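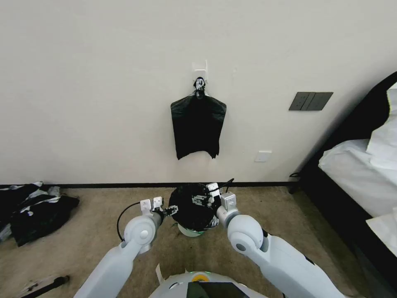

Figure 2. A black bag hung by its knotted handles from an adhesive wall hook, beside a switch panel.

4.2 Where the rubbish lives between the kitchen and the street

We had not expected, when we began visiting households in Altlow, that so much of our time would be spent talking about the stretch between a bag being filled and a bag being carried downstairs. Our questions were written with the bins in mind, and the council's collection calendar, and the vexed matter of food scraps. Yet people kept leading us (sometimes by the elbow) to a corner of the hallway, a door handle or a nail, and telling us at some length about the waiting place. We came to call it the waiting place ourselves, borrowing the words of a retired seamstress on the Leiva estate, and the name has stuck through all our notes.

The waiting place matters more in flats than in houses. A person with a back garden can step outside in slippers and be done with it, but a person on an upper floor with a slow lift will naturally save the trip for when they are going out anyway. Of the 29 households in the study, 20 were in flats, and it was in these that we found the richest habits. Some people stood the bag by the front door so that they would more or less trip over it. Others could not bear this, having pets or small children or simply a dislike of bags on a clean floor, and they hung it up instead. A hook on the wall, of the sort shown in Figure 2, is a modest answer to the problem and a popular one. It keeps the bag off the ground, and where it is put near the light switch the hand that reaches for one is not far from the other. Several people spoke of this closeness with real pleasure, as one might speak of a well-placed shelf.

Hanging has its own worries, of course. The glue on a stick-on hook will only bear so much, and we heard more than one sorrowful tale of potato peelings and old tea leaves in the night. People who hung their bags therefore tended to fill them less and take them down more often, and so used more of them over a month. A mother of three on the top floor at Leiva told us she got through a roll in no time, and felt guilty about it, but would not go back to the big bags for anything, as she could never get one down the stairs without it splitting. We think this is worth dwelling on, for the advice leaflets sent out in March asked residents to fill every bag to the brim before tying it. That is sensible advice if one is thinking of plastic. For someone with a sore shoulder and four flights of stairs, it is a good deal less kind.

The Ceker estate, built later than Leiva and with its chutes still in working order, gave us a different picture. With a chute on each landing there was hardly any waiting to be done, and our questions on the subject were met with polite puzzlement. What was waiting at Ceker was the recycling, as the chutes took only general waste. Bottles and jars gathered on windowsills and balconies until somebody had the time to take them across the yard. Nélida Núñez, who carried out most of the Ceker visits, noted in her diary for 4/29/23 that the same household could be wonderfully prompt with one kind of rubbish and hopelessly slow with another, and that the people concerned saw nothing odd in it. We have come round to her view that they were quite right. Each sort of waste had its own journey, and they had settled on a rhythm to suit each.

Who did the carrying was often a tender subject. In couples, the one who tied the bag was seldom the one who took it down, and a tied bag could serve as a hint, a reminder or, on a bad day, a reproach. We return to these small negotiations in Section 5, where we also take up the shared bin store at Zeltero and the long quarrel over its key.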